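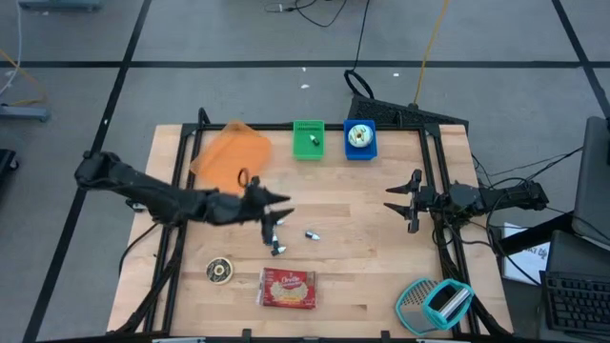
第四讲 拼板与木材的胀缩

Skultadcombe 木工夜校，初级班讲义
编写：Rutilio Esquivel
2021年10月15日修订

修订说明：上一版的例题里，我把径向系数和弦向系数写反了。Heriberto Serrano 看出了这个错误，我很感谢他。手里还有旧版的同学，请把旧版第二页划掉。中文不是我的母语，有些术语我是查词典以后才写上的，如果你们的师傅用另外一个叫法，请按师傅的叫法记。

一、为什么要拼板

一棵树的粗细是有限的。锯成板材、去掉树皮和边材、再避开髓心以后，能用的宽度常常不到两个手掌。做桌面、柜门和床头板的时候，我们需要更宽的材料，所以要把几块窄板沿着长边胶合起来，这就叫拼板。

有的同学问我，能不能买一块很宽的整板，省去拼接的麻烦。可以买到，但是价钱高，而且宽板在干燥以后更容易翘。一块宽板的年轮弧线是连续的，它的翘曲会集中成一个大弯。窄板拼成的面，每一块各自弯一点点，刨平以后不容易看出来。

浅色木板里夹几条深色木条的做法，在工作台和切菜板上很常见。深色木条有时是为了好看，有时只是因为宽度不够，需要补上一条。选深色木条的时候，要注意它的胀缩系数和浅色木料相差不要太大，否则过了一个冬天，用手摸接缝能摸到高低。

二、木材里的水

木材里的水有两种。一种在细胞腔里，叫自由水；一种在细胞壁里，叫结合水。刚砍下来的木头，先失去自由水，这个时候重量减少，尺寸基本不变。自由水走完，细胞壁还是饱和的，这个状态叫纤维饱和点，多数树种在含水率百分之三十附近。从这一点往下，结合水开始离开，木材才开始收缩。

含水率的算法是：
含水率 =（湿重 － 绝干重）÷ 绝干重 × 100%

请注意分母是绝干重，不是湿重。所以很湿的木头，含水率可以超过百分之百，这不是写错。

木材放在一个房间里，时间长了，会和空气达到平衡。这时的含水率叫平衡含水率。它主要由相对湿度决定，温度的影响小一些。冬天开暖气的房间很干，平衡含水率可以低到百分之六；夏天不开空调的房间，可以高到百分之十二以上。家具从商店搬到家里，从夏天过到冬天，尺寸都要变。我们不能阻止它，只能在设计的时候给它留出地方。

三、三个方向

木材在三个方向上的胀缩是不一样的。

纵向：沿着树干的方向。变化很小，一般的家具可以不考虑。
径向：从髓心指向树皮的方向。变化中等。
弦向：沿着年轮切线的方向。变化最大，常常接近径向的两倍。

因为径向和弦向不相等，所以一块弦切板干燥以后会弯。弯的规律是：年轮的弧线好像要把自己拉直。换一个说法，靠近树皮的那一面会变凹，靠近髓心的那一面会变凸。这句话请记住，后面排板的时候要用。

径切板的年轮和板面接近垂直，宽度方向是径向，所以变化小，也比较平。它的缺点是出材率低，价钱贵。

四、例题

某学员用山毛榉拼一个桌面，长 1,321 毫米，宽 672 毫米。主料是五块宽 131 毫米的弦切板，中间加一条深色木条补足宽度。

先求木条的宽度。
131 × 5 = 655
672 － 655 = 17
木条宽 17 毫米。

再求宽度方向的变化。设从夏天到冬天含水率下降 3 个百分点。本讲义的练习统一规定：弦向系数取 0.0035，意思是含水率每变化一个百分点，宽度变化千分之三点五；径向系数取 0.0019。为了计算简单，深色木条也用同一个系数。

如果全部是弦切板：
672 × 0.0035 × 3 = 7.056
桌面会变窄 7 毫米多一点。

如果全部换成径切板：
672 × 0.0019 × 3 = 3.8304
桌面会变窄不到 4 毫米。

单独一块 131 毫米宽的弦切板：
131 × 0.0035 × 3 = 1.3755

有的同学以为，拼成五块以后，胶缝会把变化挡住。胶缝没有这个作用。每块板的变化照样加在一起，总数和一块整板是一样的。拼板改善的是翘曲，对宽度的总变化没有帮助。

长度方向请自己估计一下，纵向系数取 0.0001。算完以后你会知道，为什么我在上一节说可以不考虑。

五、选料和排板

把木板全部摆在台子上，先不要急着锯。看颜色，看木纹，看有没有活节和死节。颜色相近的放在一起，差别大的那一块可以放到背面零件上去用。

年轮方向怎么排，书上有两种意见。

第一种是交替排列，一块心面朝上，下一块心面朝下。这样每块板弯的方向相反，整个面看起来像小波浪，总体是平的。如果桌面没有穿带和框架约束，我建议用这一种。

第二种是心面全部朝同一边。整个面会弯成一个大弧，但是弧是均匀的，用几个螺丝往横档上一拉就可以拉平。下面有结实的桌架时，可以用这一种，好处是可以把最好看的一面都放在上面。

还要看刨削方向。每块板的侧面有木纹的走向，最好让它们的走向一致，这样拼好以后用手刨刨平不会起戗茬。如果美观和走向有矛盾，请优先照顾美观，起戗茬的地方可以用刮刀处理。

排好以后，用铅笔在面上画一个大三角形，跨过所有的接缝。以后不论哪块板被拿走、翻面、掉头，看三角形就能放回原位。这个办法很老，比在每块板上写号码可靠。

六、刨边

胶合的强度主要来自边缘是否密合。胶水不是填缝的材料。

用手刨的同学，可以把相邻的两块板像合书一样合起来，夹在台钳上一起刨。这样即使刨得有一点斜，打开以后两个角度互相补足，面还是平的。用平刨机的同学，道理相同：第一块板正面靠着靠山，第二块板反面靠着靠山。

长板可以做弹性接缝，就是让边的中间稍微凹一点，夹紧以后两头受压力比较大。凹多少？把两块板立着叠在一起，对着光看，中间有一线很细的光，用手一压光就没有了，这样就合适。木板的端头失水最快，两头先有一点压力，以后端头不容易开。

检查的时候，把上面那块板轻轻转动。如果它绕着中间转，说明中间凸，要重新刨。如果它在两头有摩擦，就是对的。

七、涂胶和上夹

本班用 Fenetti 白胶，装在教室后面的柜子里，用完请把盖子擦干净再盖。Lecomte 的管夹在墙上，短的在左边，长的在右边。

步骤如下。

先干夹一次，不涂胶，看缝是否合上。需要很大的力气才能合上的缝，请回到第六节。
每条缝的一个边上涂胶，涂均匀，然后两块板对上，前后搓一下，让另一边也沾到胶。
夹子上下交替放，一个在面上，下一个在底下。都放在同一侧的话，整个面会被拉弯。
夹子和木边之间垫木块。管子碰到湿胶的地方会在木头上留黑斑，请在管子上包一层蜡纸。
从中间往两头拧紧。看到缝上挤出一排小胶珠，就可以停。
用直尺横着检查平不平，有高低的地方用橡皮锤轻敲。

挤出来的胶，我的习惯是等它变成橡皮一样的时候用旧凿子铲掉。用湿布擦也可以，不过湿布会把稀胶带进木孔，上油以后那里颜色发白。Heriberto 一直用湿布，他的家具也没有问题，大概他擦得比我仔细。

夹子至少放一个晚上。拆夹以后不要马上刨平。胶里的水让接缝附近的木头鼓起来了，如果立刻刨平，等水散掉以后，每条缝都会变成一条浅沟。请等几天，把板立着放，让两面都通风。

八、桌面怎样固定

第四节已经算出，桌面的宽度会变化 7 毫米。桌架的横档是纵向的，几乎不变。如果用胶或者用死螺丝把两者固定在一起，桌面要收缩而收缩不了，它只能裂开。裂缝常常在端头，而且多半不在胶缝上，这说明胶比木头结实。

允许桌面活动的办法有以下几种。

木扣：在横档内侧开槽，小木块一头插在槽里，一头用螺丝拧在桌面底下。槽里要留空。冬天安装时，木扣和横档之间留多一点，还是少一点，请根据桌面以后往哪个方向走来决定。
八字扣：一种金属片，可以转动。安装快，但是横档上要铣一个浅坑，坑小了它转不动。
长圆孔：在横档上打长圆形的孔，长的方向和桌面木纹垂直。螺丝下面放垫圈，不要拧得太死。
穿带：桌面底下开燕尾槽，插进一条木带。只在中间点一点胶，或者完全不用胶。

上面几种办法都可以在桌面宽度的中间固定一点，让两边各走一半。上课时我会带 Wukimo 餐桌的一个角来，大家可以拆开看，它用的是木扣。

端头如果要加横木（有人叫抹头），也要考虑同样的问题。横木的长度不变，桌面的宽度在变，所以一年中只有一段时间两者是齐的。榫只在中间那一个涂胶，两边的榫孔开长一些，用木销穿过长圆孔固定。

九、表面处理和含水率

油和漆都不能阻止水汽进出，它们只能让速度变慢。漆膜厚的慢一些，油和蜡快一些。重要的是正反两面要做一样的处理。只漆正面的桌面，底下吸水快，上面吸水慢，就会弯。底面看不见，可以不用磨得很细，但是遍数要相同。

木料买来以后，请放在教室里或者自己家里适应两个星期再加工。堆放时每层之间垫小木条，小木条上下对齐。不要直接放在水泥地上，也不要靠着暖气。

十、练习

1. 上面例题的桌面，如果从冬天到夏天含水率上升 4 个百分点，用弦向系数计算宽度变化。
2. 画出五块弦切板交替排列的端面图，标出每块板干燥以后的弯曲方向。
3. 到家里找一张实木桌子，看它的桌面底下是怎样固定的，画一个草图。如果是贴皮的，也请画下来，并写明你根据什么判断它是贴皮。
4. 用班里的废料做一块小拼板，三块板，两条缝。胶干以后在端头锯下一条，用手掰断，看断在胶缝还是断在木头上，把断口带来。

下一讲讲燕尾榫，请大家自己带一支硬铅笔和划线刀。四月的班因为放假少一次课，第四讲和第五讲合在一起上，那时候请提前把第二节和第三节读完。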